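A Place for the Small Stuff

Thursday, November 20, 2025 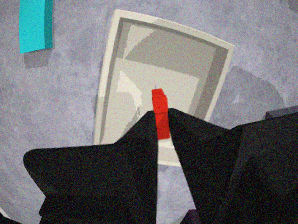 A cream tray on a gray tabletop, in a computer rendering.

I moved into the apartment in Skelbridge in October, and the last box got unpacked on Sunday. It was marked MISC, and so were three others before it. I have moved enough times to know that the furniture takes a weekend and the small stuff takes a month, and I wanted to write down how I dealt with it this time while I still remember.

By small stuff I mean things like picture hooks, spare keys, fuses, the bag of screws that came with the bed, batteries, tape, stamps, a tape measure, coat buttons, and the little wrench that fits only the bookcase. None of it is worth much. All of it is needed at some point, usually in the evening when the hardware store is closed.

In the old place it lived in two kitchen drawers and a shoebox. The drawers were deep, so everything sank. I bought picture hooks three separate times while I lived there, and when I packed up I found all three packets, two of them unopened.

The new kitchen has only three drawers and I need all of them for kitchen things. So I had to put the rest somewhere else, and I decided on the hall closet. It has five shelves. The top one is too high for me without a step stool, so that has the suitcases and the fan. The bottom one has the vacuum. The small stuff got the middle.

My first attempt was lidded boxes. I ordered a stacking set from Vollora, and they are well made, but I stopped using them after nine days. To get to the box I wanted I had to lift off the ones above it, take off a lid, find somewhere to set the lid down, and then put it all back. I didn't put it all back. By the end of the first week there was a pile of things sitting on top of the lids. The boxes now hold winter hats and the extension cords, and they are fine for that.

What worked was open trays. Low sides, no lids, one layer of things in each. I can see what's in them from where I stand, and putting something away means dropping it in. I have 6 of them across two shelves. They are different sizes and they don't match. A couple came from the thrift store on Rumano Street and one used to be under a plant.

The sorting took longer than the buying. I started by kind: metal things, paper things, electrical things. That lasted about a day. The trouble is that when I hang a picture I need a hook, a pencil, the tape measure and the small hammer, and under that system they were in four places. So I tipped it all out on the bed and started over, going by job.

The way it ended up:

Hanging things. Hooks, nails, wall plugs, pencil, tape measure, the small level.

Light and power. Batteries, bulbs, fuses, the flashlight. Dead batteries go in a jar next to this one and get taken to the library drop-off when the jar is full.

Mail. Stamps, envelopes, tape, scissors, a marker.

Mending. Needles, thread, buttons, the good glue.

Furniture parts. Every leftover screw and wrench, each set in its own envelope with the name of the furniture written on it. I should have been doing this for twenty years.

Keys. Spare keys, bike lock keys, and one key I can't identify and am not ready to throw out.

I threw out a lot. There were chargers for phones I no longer own, a coil of speaker wire, dried-up paint samples from two apartments ago, and a great many twist ties. I kept the manuals for the washer and the oven and recycled the others after checking that I could find them online. All together it filled one kitchen trash bag and half a recycling bin.

On cost, the Vollora set was $37, and I'd have skipped it if I'd known. The trays together came to less than that. The closet already had its shelves. The only other thing I bought was a roll of shelf liner from Ejigu Hardware, so the trays don't slide when I pull one out.

I tried labels and took them off again. With open trays I didn't need them, and the tape was peeling anyway. The furniture envelopes are the only things with writing on them.

A few things still aren't solved. I don't know where the tools should go. The hammer and the screwdrivers are in a canvas bag on the closet floor next to the vacuum, and the bag falls over whenever I take the vacuum out. I also have no good spot for gift wrap. The rolls are too tall for any shelf, so for now they stand in the corner behind the coats, where they are getting bent. If I put up a hook on the inside of the door I could hang them in a bag, but the door is hollow and I'm not sure what it will hold.

There is also the question of the tray by the front door, which I haven't counted with the rest. It's meant for keys, sunglasses and whatever mail I bring up. It has been there for two weeks and it already has a pen, a receipt, a bike light and a handful of change in it. I empty it on Sundays when I take the trash down. So far that has been often enough.

The next job is the bathroom cabinet, which came with the apartment and has glass shelves set too close together for a shampoo bottle. The pegs look movable. I'll try shifting the middle one up this weekend, and if that doesn't work the shampoo can stay on the edge of the tub.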